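How do I get hair and gray fuzz out of a paddle brush?
2 min read

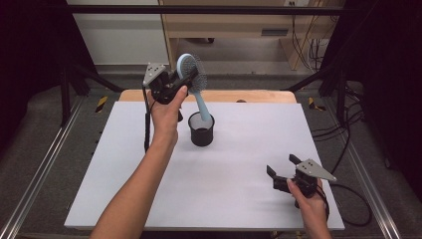
Light blue hairbrush, handle end in a black cup.

Steyn
2020-12-13
Mine has that gray lint felted down at the base of the bristles. Pulled the hair out, fuzz stays. Padded kind with the little air hole. Can I just soak it overnight? Dont want to buy another, had this one since November.

Ninda
No overnight soak!! Water gets in behind the pad thru the hole and sits there, mine went moldy. Do this:
Cut the hair mat with small scissors, lift it out with a rat tail comb.
Bowl of warm water, squirt of shampoo. Dip bristles only, keep the pad out of it.
Old toothbrush, go row by row. Fuzz comes up in strips.
Rinse quick, shake, lay it bristles DOWN on a towel till morning.
If its a wood handle be even quicker. Takes me 13 minutes with a show on.

Brirnov
just buy a new one, they're cheap

Prirna
What Ninda said, but do a dry pass with the toothbrush first, wet lint is way harder to grab. And wash it every couple weeks if you use dry shampoo, thats mostly what the gray stuff is. Hair dryer on cool if your in a rush. Hot setting made my pad bubble.

Related
Getting wax off a comb
Can I put hair clips in the dishwasher?
Best way to store brushes in a tiny bathroom
Shower drain slow again, help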